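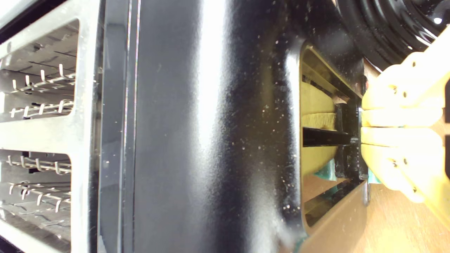

**Figure 4.1** Metal-framed appliance with two stacked slots and wire guards; glossy black panel; sponge with green scouring material in a recessed opening.

# Chapter 4: Cleaning Exterior Surfaces and Openings

The outer surfaces of an appliance are usually cleaned more often than its working parts, and with less attention to method. This chapter covers three surface types found together on many household units: brushed metal, high-gloss panel and bent wire. Each responds differently to moisture, pressure and abrasion.

Gloss black finishes show contamination readily. In Figure 4.1, pale specks are scattered over the panel and are densest on the side nearest the opening. Dust, crumbs and fine scratches can look alike under glare, and the operator should establish which is present before choosing a cloth. Loose particles are lifted off first. Rubbing them across the finish produces the hairline marks that Shboul terms "secondary wear" (see Section 4.3).

Wire guards present a different problem. Curled ends trap fibres, and a sponge drawn across them will tear. A narrow brush, worked parallel to the wire, is preferred. Ridged sheet metal behind the guards is wiped along the ridges.

Sponges with a scouring layer have two working faces. The porous face carries detergent and is suitable for most coated surfaces. The scouring face is reserved for bare, unpolished metal and must not touch gloss panels, chrome trim or any printed marking. The sponge is rinsed between surfaces and wrung until it no longer drips.

**Terms introduced in this chapter**

- *Lip*: the raised, rounded edge around a recessed opening
- *Trim strip*: a narrow band covering the joint between two materials
- *Grain*: the direction of the brushing lines in a metal finish

## 4.1 Identifying the finish

Disconnect the unit from its power supply. Inspect each surface from 3 angles under a single light source, and record the colour, grain direction and any existing damage in Table 4.1.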